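How to Clean Scuffs Off a Painted Wall Without Making It Worse

Posted 27th June in Walls & Floors

Every wall with a table pushed against it ends up with a band of gray marks at elbow height. You stop seeing it after a month or two, and then a visitor looks at it for slightly too long and you are suddenly a person who owns sponges.

Most scuffs come off. The trouble is that paint comes off too, and it often goes first.

What you need

A soft white cloth (a colored one can leave its dye behind)
Two buckets
Dish soap
Baking soda
A melamine sponge, for emergencies
An old towel for the baseboard

Step 1. Work out what paint you have

Rub a damp cloth on a spot behind the door. If color comes away on the cloth, you have flat paint and should proceed as if washing a moth. Eggshell and satin will put up with more. Gloss will put up with anything, including your taste in 2 a.m. redecorating.

Step 2. Dust first

Wipe the whole wall dry, top to bottom. Skip this and you will be making a thin mud and spreading it evenly, which is one way to get rid of individual marks.

Step 3. Soap and water

A few drops of soap in warm water. Wring the cloth until it stops dripping, then wring it again. Work in small circles from the bottom up, so that dirty runs don't streak across dry paint. Rinse with clean water from the second bucket and pat dry.

I did 63 marks in my hallway this way when I lived in Dronthorpe, and most were gone on the first pass. The rest had apparently signed a lease.

Step 4. The stubborn ones

Mix baking soda and water to a loose paste and rub it on with a fingertip. Still there? Try the melamine sponge, barely damp, with the pressure you'd use on a sleeping cat. It is very fine sandpaper with good publicity. On satin paint it leaves a dull patch, and on a dark wall you will get to look at that patch 365 days a year.

Step 5. Know when to touch up

If the mark is a scratch, no soap will help. Dab on leftover paint with a small brush and feather the edges. I used a Prudo brush and a can of Stellico that had been in the garage since the last owners – stir it far longer than seems reasonable.

Pale blues and greens are the worst for showing gray smudges. I still like them.
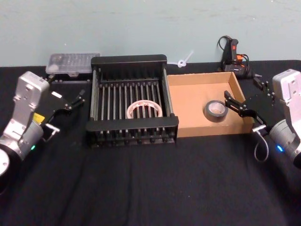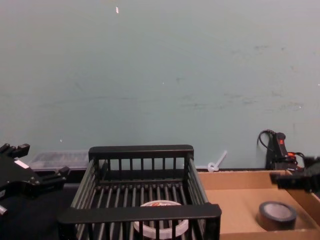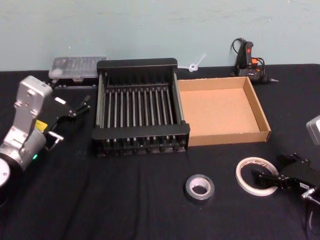 Pale blue-green paint behind a work surface.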